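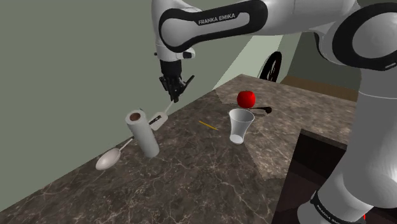

仿真台面上的夹爪对比:访Tresport操作组负责人

2021年5月22日

Tresport的操作组从3月开始做一项夹爪对比。机械臂不变,台面和物体不变,末端分别装两种二指夹爪:一种是Tramell的连杆式自适应夹爪,另一种是Cordero的平行夹爪。全部试验先在仿真里完成,再决定哪一种上实机。本刊就试验设置、接触参数、控制器接口以及结果的可信度,采访了该组负责人。按受访者要求,文中不具名。

谈到为什么先做仿真,对方的回答很直接:“实机上换一次夹爪,法兰、线缆、负载参数、工具坐标系都要重来。我们想先知道哪些差异值得花这个时间去看。”

对比用的是一个厨房台面场景,深色石纹面板,上面摆的东西有锅铲、勺子、纸卷、玻璃杯,还有一根细杆。选这些物体的标准是几何形状要互相拉开。锅铲和勺子的柄细而长,质心离抓取点远;纸卷直径大,表面软;杯子口大底小,侧壁带锥度;细杆几乎贴在台面上,留给指尖的高度很少。“一个夹爪能夹方块,说明不了什么。台面上的东西要让它在不同的地方出错,数据才有用。”

两种夹爪的差别

Tramell夹爪的开口是85毫米,Cordero的开口是70毫米。受访者认为,这个差值在规格表上不起眼,在台面上却决定了纸卷能不能从侧面夹。“开口70毫米的那一款,抓纸卷侧面基本没有余量。位姿估计偏一点,指尖就先碰到顶面。我们后来允许它从卷芯的边缘下去,一指在芯内,一指在外,但这样就变成了另一个任务,统计时单独列出。”

连杆式夹爪的麻烦在别处。它的指尖在开合过程中走弧线,开口大时指尖高,闭合后指尖低。如果规划器按闭合状态的工具中心点下探,开口状态下指尖会悬在物体上方一段;如果按开口状态下探,闭合时指尖会往台面里扎。平行夹爪没有这个问题,工具中心点在整个行程里是同一个点。

“我们一开始把两款夹爪都当成平行夹爪处理,工具中心点写死。连杆式那一款抓杯子没什么异常,抓细杆就一直往下顶。看接触力曲线才发现,闭合的后半段法向力大部分来自台面,来自物体的只有一小部分。”修正办法是把指尖高度写成开口宽度的函数,闭合时机械臂同步上抬。函数由连杆几何直接算出,没有做拟合。受访者说这段补偿代码很短,但漏掉它的话,连杆式夹爪在细物体上的成绩会低得不合理,整个对比也就不成立。

外形尺寸也被纳入了比较。连杆机构在张开时会向两侧伸出,扫过的空间比指尖开口宽得多。台面上物体之间的间距小,机构外侧的连杆会先碰到邻近物体。平行夹爪的宽度取决于壳体,不随开口变化,碰撞检查时用一个固定的包围体即可。“连杆式的包围体要跟着开口变。图省事用全开状态的包围体也行,代价是规划器会拒掉很多实际可行的姿态。我们两种都跑过,最后用的是随开口更新的那一种,规划时间长一些,可以接受。”

闭链怎么建模

仿真里连杆机构的建模花的时间最多。平行夹爪只需要两个移动关节加一个镜像约束。连杆式夹爪有闭链,多数描述格式只支持树状结构,闭链要断开,再用约束补回来。

操作组试过三种做法。第一种是把所有从动关节按比例跟随主动关节,不建闭链。这种做法稳定,速度快,但机构失去了自适应能力:指尖碰到物体后,远端指节不会再转动包络。第二种是用点对点约束恢复闭链,机构行为正确,但约束刚度和步长之间要反复调,步长一大,指节就抖。第三种是在第二种的基础上给从动关节加阻尼,并把夹爪部分的子步单独加密。

“最后用的是第三种。第一种我们保留下来作为对照,因为很多公开的仿真模型就是这么做的,我们想知道简化到底影响了什么。”对照的结果是,抓杯子时两者接近,抓勺柄时差别明显。比例跟随的模型在勺柄上只有很小的接触区,柄会绕接触点转动,勺头那一端下垂;带闭链的模型因为指节能够转过去一些,转动幅度要小。

问到步长具体怎么取,受访者没有给出数值,只说明了取法:固定其他参数,逐级减小步长,直到抓取后物体在手内的位移不再随步长变化,再往下留一级。“步长是跟接触刚度绑在一起的。单独报一个步长没有意义,别人拿去配另一套刚度,结果完全不同。”

接触与摩擦

接触参数是受访者谈得最久的一部分。指垫在两款夹爪上材料不同,厂家给的是硬度,没有给摩擦系数。操作组的做法是设一个摩擦系数区间,在区间内取样,每一次试验抽一个值,两款夹爪用同一组抽样序列。

“我们没有办法说哪一款的指垫更涩。能做的是让两款在同样的不确定性下比较,看谁对摩擦更敏感。”

平行夹爪对摩擦更敏感,这一点在锅铲上最清楚。锅铲从柄端夹起,铲面在另一头,重力矩大,全靠指垫的扭转摩擦撑住。点接触模型没有扭转摩擦,锅铲必然翻转;软指接触模型加了扭转项,翻转与否取决于扭转系数。操作组为此把锅铲的抓取点分成两组,一组在柄端,一组靠近质心。

柄端那一组的数据后来只作参考。“柄端抓取的结果,与其说是夹爪的性能,大部分是扭转系数的性能。你把系数调大,两款都过;调小,两款都不过。中间那一小段有区别,但我们不敢拿它下结论。”靠近质心的那一组没有这个问题,两款差距不大。

纸卷用的是刚体近似,没有做形变。受访者承认这是一处明显的简化。真实的纸卷受压后会凹陷,接触面变大,抓取会更稳,也可能留下压痕。刚体纸卷偏硬,对力控不友好。操作组对纸卷只统计是否离开台面并保持姿态,夹持力的数据不用。

杯子的问题是锥度。侧壁上宽下窄,指尖夹在杯身上时,法向力有一个分量朝向杯底方向的滑移。平行夹爪的指面始终竖直,与锥面形成线接触或更小的接触;连杆式夹爪的远端指节可以略微转动贴合。按照操作组的记录,连杆式在杯子上的滑移量更小,但这一优势在抓取高度靠近杯口时变得不稳定,指节转过头以后会勾在杯沿上,松开时带动杯子移位。

控制器一侧

两款夹爪都接在Jandton的控制器上。仿真里用的是Jandton提供的软件版控制器,接口和实机一致,指令走同一套报文。受访者把这一点看作试验能够迁移的前提。“很多仿真里夹爪是理想执行器,发了目标开口,下一步就到位。真实的控制器有死区,有限速,有力阈值判断,还有状态回报的延迟。这些东西不进仿真,闭合时序就是假的。”

延迟的影响主要出现在闭合与上抬的衔接上。控制器回报“已夹持”有两个条件,电流超过阈值,并且速度低于阈值。连杆式夹爪在碰到物体后,近端指节停住,远端指节还在动,电机没有停,速度条件迟迟不满足。平行夹爪碰到物体后两个条件几乎同时满足。同样一段上层程序,连杆式夹爪总要多等一段时间才上抬。

有一段时间,上层程序里写了超时,超时即上抬。连杆式夹爪因此在远端指节还没转到位时就把物体提了起来,成功率偏低。操作组把超时去掉,改为只看回报状态,成绩恢复。这一段时间的数据全部作废重跑。

“作废的那批数据我们没有删,单独存着。写报告的时候有人问,这个夹爪之前不是说不行吗,可以拿出来对一下。”

力控模式下还有一个区别。Jandton控制器按电机电流估算夹持力,平行夹爪的电流与指尖力是线性关系,换算系数是常数。连杆式夹爪的传动比随开口变化,同样的电流在不同开口下对应不同的指尖力。控制器允许上传一张换算表,操作组按连杆几何生成了这张表。没有这张表时,细物体上的实际夹持力会偏离设定值,偏离的方向和大小取决于机构位形。

试验规模与失败分类

正式试验中,每款夹爪跑了900次,物体初始位姿随机,抽样序列两款共用。成功的判据有三条:物体离开台面,提升到指定高度后保持,放回后没有倾倒或滚落。三条缺一条即记为失败。

Tramell夹爪的失败次数是196次。Cordero夹爪的正式失败数受访者暂时不愿公布,理由是卷芯抓取那一部分是否计入还没有定,计入与否会改变两者的相对关系。“先报一个数,后面改口径,读的人只会记住第一个。”

失败按原因分类,由脚本根据接触日志自动判定,有歧义的再由人看回放。Tramell的失败里,碰到邻近物体是最大的一类,其次是细杆抓取时指尖与台面接触过大而触发保护停机。Cordero的失败集中在纸卷和锅铲,前者是开口余量,后者是手内转动。细杆上平行夹爪表现更好,指尖薄,能贴着台面闭合。

受访者特别提到回放判读中的一个困难。从固定视角看,指尖与细柄在画面上重叠,常常无法判断是已经夹住还是只是悬在上方。“光看渲染图,我自己也判不出来。必须看接触日志,两侧指垫都有法向力,才算夹住。所以我们规定,判读人不能只凭画面改脚本的结论。”

机械臂的可达性对结果也有影响。基座放在台面一侧,远端那一列物体需要手臂伸过整个台面再向下弯,腕部接近竖直向下时可选的姿态不多。连杆式夹爪外形宽,在远端更容易出现逆解存在但碰撞检查不通过的情况。操作组把这类规划失败与执行失败分开记录,前者不计入每款900次之内,出现时重新抽取位姿。

本刊追问,重新抽取是否会使分布偏向容易的位姿。对方承认会。“会偏。我们记录了被拒的位姿,两款各自拒了哪些都有。如果只看两款都可规划的公共子集,结论的方向没有变,差距缩小。报告里两种口径都会给。”

相机与感知

这一轮没有比较相机。物体位姿直接取自仿真真值,再叠加噪声。受访者的解释是,同时换夹爪和感知,出了问题分不清来源。噪声的形式是平移和绕竖直轴的旋转,没有加俯仰方向的误差。玻璃杯在真实深度相机下的点云缺失严重,目前的噪声模型没有覆盖这种情况。

“玻璃杯的成绩是在知道它在哪里的前提下得到的,这句话要写在表格下面。”

下一步计划把腕部相机装进仿真。连杆式夹爪张开时连杆会进入视野,遮挡近处的物体,相机支架需要让开更多距离,这又会增加外形尺寸,影响碰撞检查。支架的方案还没有定。

实机安排

问到会选哪一款上实机,受访者的答复是两款都上,任务分开。细杆和平放的薄物体给Cordero,杯子和纸卷给Tramell。换手用快换盘,快换盘会让工具中心点下移,仿真里的工具坐标系要按带盘的状态重算一遍,碰撞包围体也要加上盘的部分。

实机试验要先确认三件事:指垫摩擦落在抽样区间的哪一段,Jandton控制器回报状态的延迟是否与软件版一致,连杆间隙对指尖高度的影响有多大。最后一项在仿真里没有建模,关节全部按无间隙处理。

“间隙会让指尖高度不确定,补偿函数给的是名义值。抓杯子没关系,抓细杆可能要重新留高度。”受访者说,如果间隙的影响超过细杆本身的高度余量,Tramell夹爪的细杆任务就从实机清单里去掉,不再调参数。

仿真场景文件和两款夹爪的换算表会随报告一起提供给合作方,闭链模型的参数文件需要与Tramell确认后再放出。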